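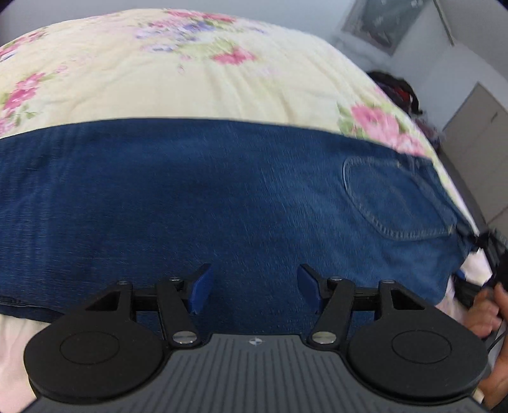

Clothes Corner

Why are jeans so tough?

I folded my jeans on the bed this morning and got curious, so let's be jeans detectives! Look at the back pocket. It has two lines of stitching around it, paler than the blue. Now find the small tan stitches at a corner. Tight little stitches like those are called a bar tack, and they help stop a pocket from ripping when you stuff your hand in.

See how the blue gets lighter near the pocket? Blue denim dye sits mostly on the outside of the threads — rub it enough and the paler middle peeks out. Go check your own jeans! Where are they palest?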